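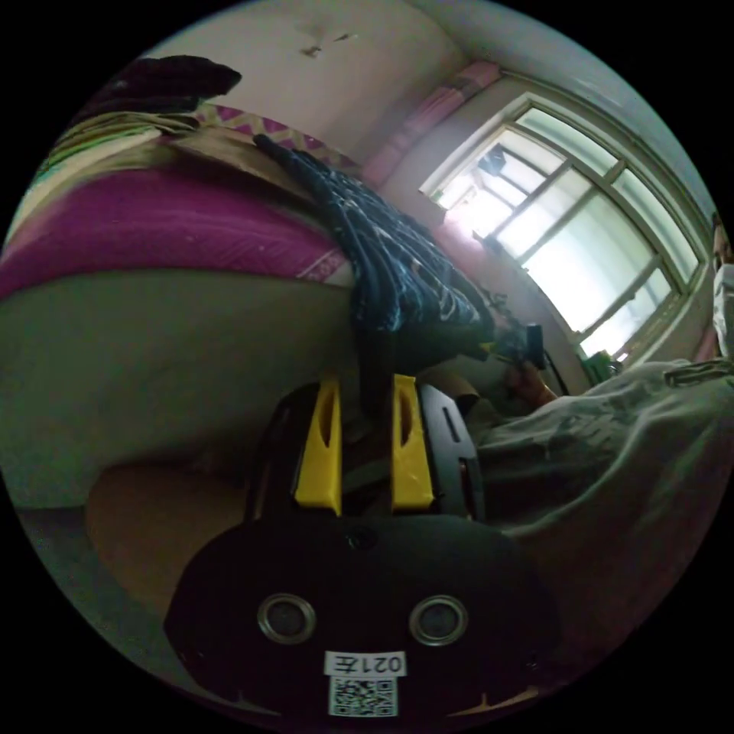
Fernari print sale adds a second room, and I spent too much time in it
Sunday, August 30, 2020

If you collect woodblock prints and you've been putting off a trip to Fernari, go soon! The little print dealer on the Mondal side of the river has opened a second room for its late summer sale, and I got in on the first morning. The front room is the same as always (landscapes, actors, a wall of birds and flowers), but the back one is all reprints and later editions, stacked in open boxes you can flip through yourself.

I'm a sucker for later editions. They get sniffed at, I know, but a clean postwar impression with good color is a lovely thing to live with, and you don't have to sell the car to get one. Most of what I looked at was under $1000, and plenty was way under that.
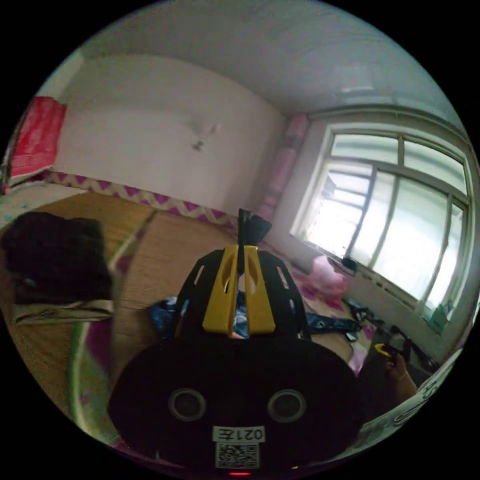
The big news for bidders is lot 2247, a snow landscape with full margins and what looked to me like its original folder. I held it up to the window and the baren marks on the back are gorgeous, those soft swirls you only get from hand printing. There's a little toning along the top, and one corner has a crease that the listing doesn't mention, so ask before you bid.

Lot 3606 is the other one people were hovering over. It's a pair of iris prints from the Dondano workshop, sold together, and the carver's seal is on only one of them. I asked at the desk and was told the other was probably trimmed at some point. Maybe! I'd want to measure both sheets before I believed it.

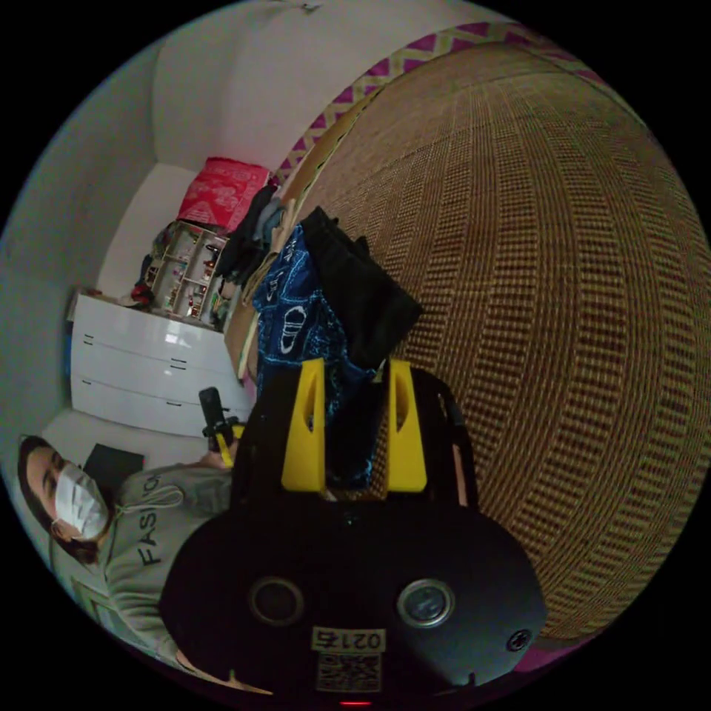 Woven wicker with a zigzag-patterned band along its rim.

They've changed how bidding works, too. Back in July you could leave a bid by phone, but now it all goes through the Orkodance site, and you need to register before you can even see the condition photos. It took me two tries to get my account going (my password had a space in it, my own fault). Once you're in, the photos are good and sharp, and you can zoom right down to the paper fibers.

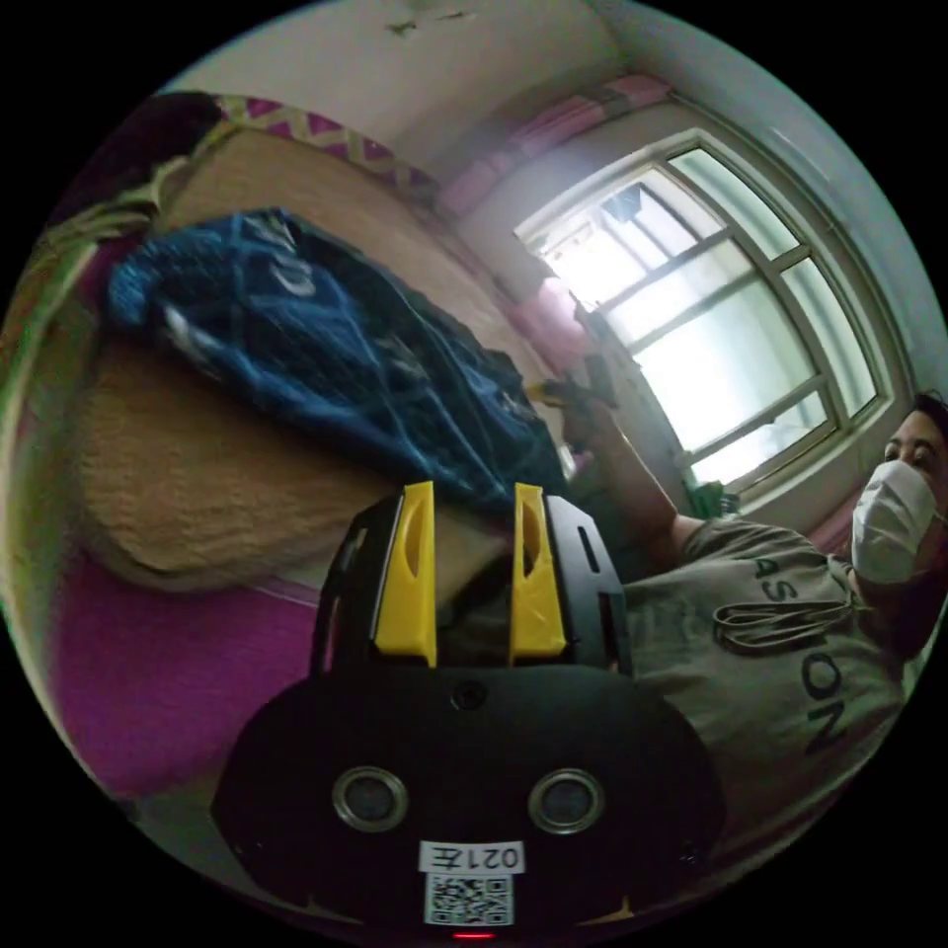
Yellow fingers on a black gripper, with a QR code below.

Masks are required inside and they're only letting a few people in at a time, so bring something to read for the line. I came home with one small print of a heron in the rain, no seal, no date, slightly faded in the blues. I haven't figured out who published it yet. If you recognize a heron facing left with reeds behind it and a plain gray border, please write to me!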